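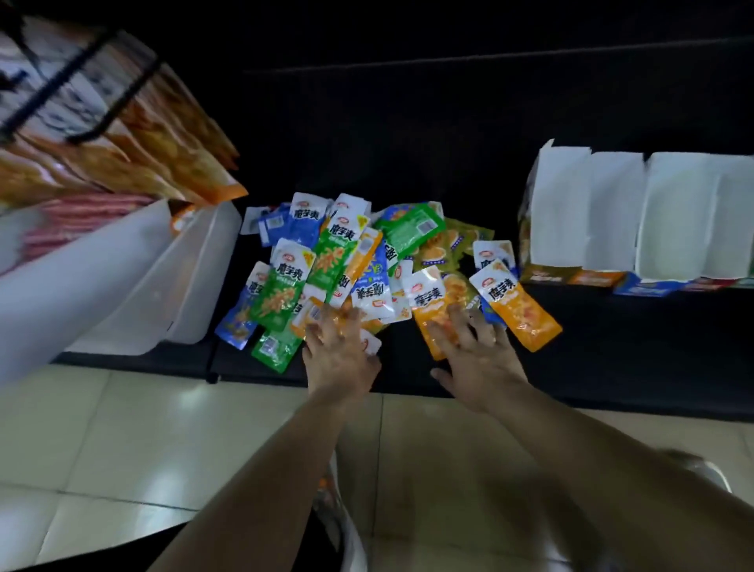 6 September 2018

Cendine has added a high-speed fabric door to its Poststead range for warehouses and loading areas. The new door separates chilled and dry storage where forklifts pass through all day, and closes on its own after each crossing.

The curtain is reinforced PVC and runs in sealed side tracks. If a forklift hits it, the curtain pops out and feeds back in on the next cycle. Widths run up to 13 feet.
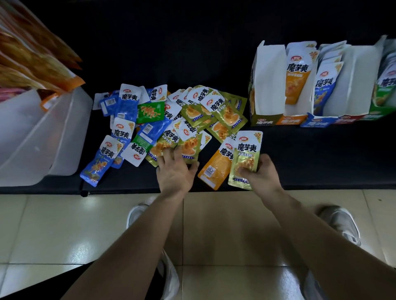

Adeel Naqvi said the old strip curtains at the Istex warehouse let cold air out at every pass, and that his crew had stopped noticing the draft until the first Poststead door went in. The site has since ordered a second one for its receiving bay.

Each door is tested for 2,000 cycles before it leaves the plant. Replacement panels are kept in stock in grey, blue and yellow. Doors can be wired to a floor loop, a pull cord or a radio remote.

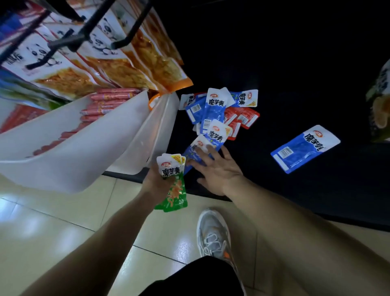 ## Ordering

Orders are open now, with first deliveries in November. Renaud will handle installation. For drawings and a quote, contact Jérémie Baudry at Cendine, extension 736.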